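Mug trees: yes or no for a small kitchen?

pebblecreek_dan
Posted 31 Mar 2022
So we're moving into a place with one upper cabinet. One! My wife wants a mug tree on the counter and I say they're dust collectors that tip over when you grab the wrong mug. We own way too many mugs and neither of us will part with any. What do you all do?

marnie239
Team tree, all the way. I've had mine since my first apartment and it freed up a whole shelf for cereal. The only mugs that get dusty are the ones you never drink from, and maybe those should go in a box anyway :)

Chia-hao Yu
Going to disagree with Marnie. I had one from Podico and it wobbled from day one. Put a heavy mug on one side and nothing on the other and it leaned like a drunk. I went to hooks under the cabinet, 3 screws per rail, and I got my counter back.

pebblecreek_dan
Hooks were my first thought too, but we rent and the lease is picky about holes. Did you patch yours when you moved?

Chia-hao Yu
Still living here, so ask me later. The holes are tiny though.

ollgate_fan
The wobble is all about the base. Skinny round base, forget it. Get a wide heavy one and load it evenly - my sister has had hers next to the stove for years and it's never gone over. Also, hanging them means they don't trap water like they do upside down on a towel.

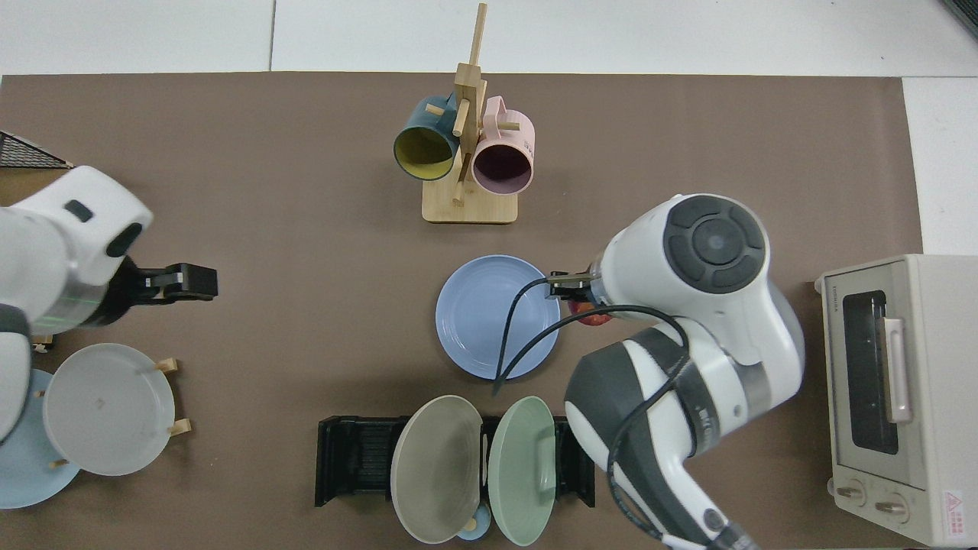
marnie239
Yes to loading it evenly! I put two big ones across from each other and then fill in with the little espresso cups. Dan, if your mugs have those tiny handles you can barely get a finger through, check they fit the pegs before you buy. I got burned on that with a set from Gatex, and they ended up holding pens.

Chia-hao Yu
OK but it still takes up counter. With one cabinet he probably has no counter either.

pebblecreek_dan
He does not, lol. It's maybe two feet of it next to the sink. I showed my wife the thread and she says Marnie wins, so I guess I'm shopping for a tree with a fat base this weekend. I did get her to agree that four mugs stay out and the rest go in a box until somebody misses one.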